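Cell 5 monthly check, Drotham - comments by Clem Tautahi
August 2, 2026

Jarosław was off, so I did this one on my own with a flask of tea. Ticks mean I'm happy, anything else has a note.

1. E-stops, pendant and door. Tick. The door one feels stiffer than it did in July but it trips fine.

2. Base bolts. Tick, all at the paint marks.

3. Cable wrap at the wrist. Not happy! It's rubbing at the second clip, so I've put a spare sleeve on and asked Vernon to order a proper one.

4. Table model in the simulator. I loaded the breakfast layout and went over it before letting any paths through. The flower vase at the back is the tall one to watch, petals and all, and the toaster needs its keep-out box made bigger on the mug side.
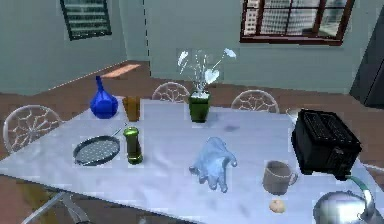 5. Speed limit. Was set to 900, should be 640 with the door open. Put back and saved - please don't change it without writing it in the book.

6. Grease. Left for Lukian, the gun's empty.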